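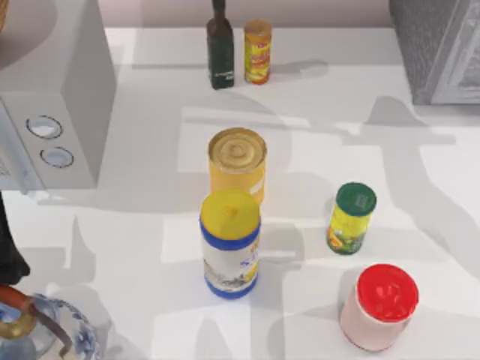 Counter layout, top view. Microwave upper left, containers out.

August, 4:15 in the afternoon

Sourdough notes again, and I'm sorry to whoever reads these after me, I do go on. Tímea came by with a jar of her rye starter (the Braklow one, fed twice a day all through the heat, bless her) and we finally set it going next to my sleepy old white one. Both got the same flour and the same water, and I weighed everything twice this time!

Final dough, for the record: 725 g flour, 486 g water, 14 g salt. It felt stiff at first and I very nearly added more water, but Hugo talked me out of it over the phone and I'm glad he did, it came together nicely after the second fold. Tímea's starter smells like green apples. Mine smells like a paint cupboard, so I'm moving it to more frequent feeds and we'll see if it forgives me.

Ludivine, if you take over the evening shaping, please use the linen-lined baskets and go easy on the rice flour, the last crusts came out dusty. Hélène still has our good lame, and I keep forgetting to ask.

Crumb on the last loaf was tight near the base. My guess is I rushed the bulk rise, though Bastien thinks the oven floor is too cool. Try 62 minutes on the preheat next time and write down what the stone reads.

Need more rye before the weekend bake.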